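The Long Way Around a Bowl of Soup

I moved to Sillwood for the rent and stayed for the soup, which is a silly thing to say about a town of 3,537 people with one stoplight and a grocery store that closes at eight. But I've lived in five places now and I can't tell you what anyone ate in the other four. Pizza, I guess. Here I could draw you a map.

It starts in March, which around here is the ugliest month by a mile. The snow's gone gray, the roads are all salt and potholes, and the garden is a rectangle of mud. That's when the soup suppers begin at the old grange hall on Vorholm Road. You pay at the door, you get a ticket, and you stand in a line that goes out past the coat racks while somebody's kid runs up and down it in rubber boots. I went to my first one because my furnace was out and I wanted to sit somewhere warm. I figured I'd eat and leave. I was there until they stacked the chairs!

There were seven pots that night. I had never thought hard about soup before (it was a thing you ate when you were sick, or when the fridge looked sad), and suddenly I was on my third helping and arguing with a stranger about dill. She was for it in everything. I was for it in potato and nowhere else. We've since become good friends, and I've moved a little on the dill.

What got me was the beet soup. I grew up on beets from a can, those slippery purple coins, and I'd sworn them off by the age of six. This was something else, sour and sweet and smoky all at once, with beans in the bottom and a spoon of sour cream going pink on top. I asked the man with the ladle what was in it and he said "beets," and that was the end of that conversation.

So I went home and tried to make it. And tried again. My first pot tasted like dirt, my second tasted like vinegar, and my third was the color of a brick and I fed it to the compost. I went up to Semeniuk's, the farm stand on the county road, and bought so many beets that spring that they started setting a bag aside for me.
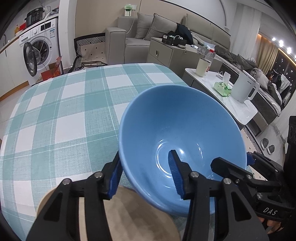 By the Sillwood contributor

The trick, if you want it, is to roast the beets whole in their skins until a knife slides in with no fight at all. Boiling them was my mistake all three times. All that flavor goes into the water, and then you think, well, I'll use the water, and then you've got the dirt problem again. Roast them, let them cool, rub the skins off under the faucet and grate them on the big holes. Your hands will look like a crime drama for a day. Wear an old shirt.

Then it's onions, cooked slow, slower than you have patience for. A carrot. Some stock with a smoked bone in it, or a good spoon of smoked paprika if you don't eat meat. The beets go in near the end, with the beans and a splash of pickle juice. Pickle juice was the thing the man with the ladle wouldn't tell me, and I only found out the second year, when I signed up to wash pots and saw the empty jars lined up by the sink.

I should tell you about washing pots. It's the best seat in the house. You're in the back with the steam and the radio, and everybody who cooks has to come past you sooner or later, and they're tired and hungry and they'll talk. I learned that the barley in the mushroom soup gets toasted dry in the pan first. I learned that the split pea recipe came off the back of a bag. Two families on opposite sides of Hanis Creek make what is plainly the same chicken noodle, and neither one will hear a word about it.

One night last season the door count came to 388, the most I've ever seen in that room. We ran out of bread by six thirty. Then we ran out of everything but the split pea, and people just ate split pea and didn't seem to mind. The money goes toward the hall's roof, and that night's take after the grocery bill was $1,834, which I know because it got written on the chalkboard in letters a foot high and stayed up there until summer.

This year they asked me to bring a pot. Well, "asked." The sign-up sheet came around and my dill friend wrote my name on it while I was drying a colander. A pot, in Sillwood terms, means enough for 50, and I didn't own anything bigger than a spaghetti kettle, so I borrowed an enamel monster from next door that wouldn't fit on my stove without covering two burners. I roasted beets in shifts for a whole afternoon. The kitchen smelled wonderful and the windows fogged over and I had purple up to my elbows.

I drove it over at ten miles an hour with the pot belted into the passenger seat. Some of it got on the floor mat anyway. It's still there.

You don't put your name on your soup at the hall, only what's in it, so I wrote "beet, bean, no meat" on a card and stood by the coffee urn pretending to look for a spoon. A few people went back for more. One man took a taste, thought about it, and reached for the salt, and I have been thinking about him ever since. He was right, too. It needed salt.

The last supper of the season is coming up, and I'm down for another pot. I'm leaning toward potato this time, with leeks and a heel of rye bread fried in butter to crumble over the top. And dill, a lot of it. I promised.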